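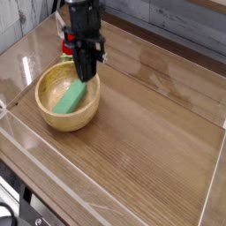

Figure 1. Station 2 at the Vonach hall: gripper over the bowl, with the green block in it.

Introduction to Automation
Handout 6: Notes after the open day at Vonach

These notes are for the students who came with us to the open day in August and also for those who could not come. Please read them before the next exercise class. The written report is explained at the end.

1. Where we were

The open day was held in the demonstration hall of Drumero in Vonach. The company builds small handling cells for laboratories and for packing rooms. In the hall there were several stations, and our group spent most of the morning at Station 2, the pick-and-place cell. The group was 31 persons, so we had to stand in two rows and change places after each run.

2. The task

The task at Station 2 is simple to say: take a block out of a round wooden bowl and put it down on the table. Then the block goes back into the bowl and the run starts again. The engineer told us that the cell makes up to 400 runs in one day of testing. The control program is called Runum and it was written in the company.

Look at Figure 1 again and think about the following points.

The block lies diagonally in the bowl, and one end rests against the inner wall. A gripper with two fingers needs space on both sides of the part. Near a curved wall this space is different at every height, so the approach must be planned for the fingers and for the wall together.

The upper end of the block is directly under the fingers. Would you grip there, or closer to the middle? If you grip at the end, the other end is heavy and the block can turn in the fingers when it is lifted. If you grip in the middle, the fingers must go deeper into the bowl. We discussed this in the hall for a long time and the group did not agree.

The tabletop shows a large pale reflection, and there are also bright lines on the edges of the clear acrylic walls. For a person this is no problem. For a vision program a bright reflection can look like the border of an object. Remember the exercise on thresholds from Handout 4.

3. Questions from the group

Several of you asked why the walls are clear. The answer was that visitors should see the work from outside, and that a part which falls should stay inside the cell.

One question was about the force of the fingers. The answer was short: start low, increase in small steps, and write down each step. The value in use was not given to us.

Another question was what happens after a failed grip. Runum tries again from a new direction, and after the second failure it stops and waits for the operator.

4. Report

Write two pages. Draw the bowl and the block from above and from the side, and mark the grip point you would choose. Explain your choice with the words from the lecture (approach, contact, lift, release). A drawing by hand is fine - please use a ruler.

Put the report in the box in front of room 602, Donnelly Building, before the exercise class starts. You may work in pairs, but then write both names on the first page.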